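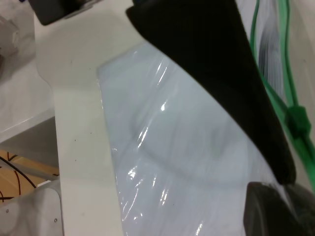 Open Day at Follum: Where the Bedding Gets Wrapped

I have bought wrapped pillows my whole life and never once wondered who wraps them. Then my sister-in-law forwarded me the flyer for the Follum open day (July 7, 2026, free parking, kids welcome, closed-toe shoes please) and I thought, well, why not. It's a half hour drive to Grenov and I had the day off.

Follum packs soft goods for other people. Pillows, mattress covers, baby blankets, those quilted things that go under a sheet and always slide off at one corner. The sewing happens elsewhere. What comes to Grenov is big cartons of finished stuff that needs to be checked, folded, put in clear film and sent on to the stores.

Getting in

You sign in at the side door, not the front, and the sign telling you so is on the front door, so everybody walks around the building together. There were 34 of us in the early group. We got a paper hair cover and a sticker with our first name on it, and mine fell off before we reached the folding room. Our guide was Eetu Miettinen, who has worked there long enough to have started back when they were in the old dairy building. He talks fast and walks faster! I liked him a lot, but I missed a few things at the back of the group while a little boy in front of me asked how many pillows it would take to jump off the roof. (Eetu said he wasn't going to answer that one.)

The folding room

This was my favorite. Long white tables, good light from the north side, and the nicest smell, like a linen closet. Everything gets looked over before it's folded, both sides, and then there's a set way to fold each item so the label ends up facing out. We were allowed to try it with a crib blanket. Mine came out looking like a burrito. The woman next to me had hers done in seconds and it turned out she used to work in a hotel, so I felt a little better.

They're fussy about the tables. They get wiped down between batches, and lint and bits of dust still land on them all day long, and on a pale surface you see every speck. I said my kitchen counter has the same problem and Eetu said everyone on every tour says that. Fair enough.

Film, film and more film

I didn't expect to be interested in plastic. But they had rolls of it set out so we could feel the different kinds, and they really are different. There's a soft, stretchy one that hardly makes a sound. Then there's the crisp one, all shine and crinkle, the kind that throws little white flashes when the light hits the creases and makes whatever is inside look cooler and bluer than you'd expect. I asked if the shops mind the wrinkles. Apparently some do and some don't, and there's one customer who wants it smooth as glass and sends things back if it isn't.

The line they're proudest of right now is called Kivedus, which is their own name for a thinner film with a tear strip. You pull a tab and it opens along one edge, so you don't need scissors. Two people in our group got to open one in front of everybody. One strip came off beautifully. The other snapped halfway, and Eetu just laughed and handed her another. They're hoping to have the strip sorted out by August.

I asked what happens to the offcuts. They get baled and picked up, and we walked past the bales on the way to the loading dock -- big squashed cubes of the stuff, sort of pretty if the sun is on them. I'd have liked to hear more about that part, but we were running behind by then.

The dock

The building is 192 feet from the folding room door to the dock, I know because it's painted on the wall. The day before our visit they had sent out 1,414 packages, and the number was still up on a whiteboard with a smiley face next to it. The truck being loaded was from Lozano, and the driver let the kids honk the horn, which went on for quite a while. Bring earplugs if you have a sensitive head like mine.

A few practical things

Parking is on grass, so it might be muddy if it has rained. There's one restroom for visitors and the line gets long right after the tour. Coffee and cinnamon rolls were in the lunchroom, and the rolls were gone by the time the second group came through (sorry, second group, I had two). Strollers are fine everywhere except the dock.

There's a seconds table by the exit with things that have a crooked seam or a torn wrapper. Cash only. I came home with two pillows and a mattress cover, and I spent longer than I should have squeezing the packaging before I opened it. The mattress cover is a twin and my bed is a full, so if anybody near Grenov wants it, send me a message. It's still wrapped.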